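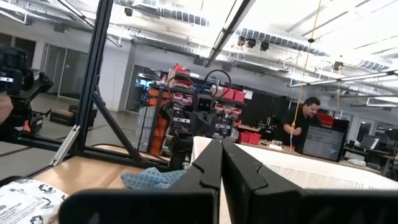
*Jokberg, Sun 10 September*

I went to the open day at Prostel with two things in my bag: a notebook and a list of questions about gripper fingers. We have one arm at our own workshop and it is always the fingers that bring us trouble, so I asked at the door if I could stay with one cell for the whole visit and skip the general tour. Minttu Nurmi, who was giving out the badges, found this a little strange but she agreed.

The building is from 1908 and was first a weaving hall. Inside it is now one big open room with white walls and a grey floor, and the air ducts run free under the ceiling. It is a pleasant room to stand in. From the table where I spent my time you look straight over to the tall shelves, where the parts and cables live together with another robot, and to the desks with the monitors. I liked that the people who write the programs sit in the same room as the machine. At our place they are one floor higher, and you feel every step.

**The frame of the cell**

The cell is built from black aluminium profile, with a tall post at the table and a diagonal strut against it, closed with a light grey corner bracket. Győző Lengyel looks after the cell and he began his explanation with this post. In the first version there was no strut. The post stood well by itself as long as the arm was slow, but when they went over to the faster program in August, everything fixed to the frame started to shiver a little at each stop. They searched in the software for 11 days. Then somebody put a hand on the post during a movement and felt it.

After this they added the diagonal, and Győző made a rule which I have copied for us: before you change a number in the program, you go round the frame with the key and try every screw. He paints a thin line over screw and bracket after tightening. If the line is broken, the screw has moved. It costs nearly nothing.

**The fingers**

The fingers are black, matte and quite large, with angular tips that have notches in them. I had expected something smaller for handling cloth. Etelka Bodnár, who draws them, told me that they had small ones before, and that small ones pinch well but lose a folded edge very easily. With the wide form the cloth has more place to lie.

She checks them like this:

- The arm is brought down until the fingers are just above the table, and the tips are closed until only a narrow gap stays between them.
- She looks through the gap against the light. It must have the same width from top to bottom. If it is a wedge, one finger sits crooked on its mount.
- She wipes the tips with a dry cloth and feels along the notches with a fingernail, to find burrs.
- Then 100 open-and-close movements without load, and she looks at the gap again.

If the gap has changed by the end, she takes both fingers off, also the one that seems good. I asked why both. The mounts come in pairs from Kazmi, and mixing an old one with a new one gave them a finger that was higher than its brother — small, but enough to scratch the table.

About scratches: the table top is light wood, and over the right part they lay a white mat with a fine dotted texture. Etelka said that the mat forgives more. When the height is set a little too low, the tip presses into the mat and you see a mark. On the wood you hear it. They have changed the mat 3 times this year and the wood not once.

**The camera**

At the side of the table there is a camera with a big lens, held by brackets above a horizontal rail. It is the part which visitors touch most, said Győző, and he did not look happy. After any touch the position must be checked again. They do it with a printed card in the corner of the table and a saved view on the monitor, and one person holds the camera while the other one reads the screen. Alone it is possible but you walk a lot.

I asked if they would not rather fix it for ever with a bolt through the rail. They had tried this as well. Then came a different task with a different table height, and they had to drill the bolt out.

**Cloth**

For trying the grip they use ordinary light blue cloth, crumpled on purpose. A flat cloth is too kind, in Etelka's words. She throws it down again before each attempt and does not arrange it.

**What I bring home**

The painted lines on the screws we will start tomorrow. The gap check too, but our fingers are rounder and I am not sure we will see it so well against the light. I must ask Alois Ruchti in our workshop if he can mill us a pair with flat faces. I forgot to ask Prostel what oil they put on the slide of the gripper, so I have written to Etelka this evening.

The bus back to Zarnotley goes from behind the building and not from the front, where the sign is.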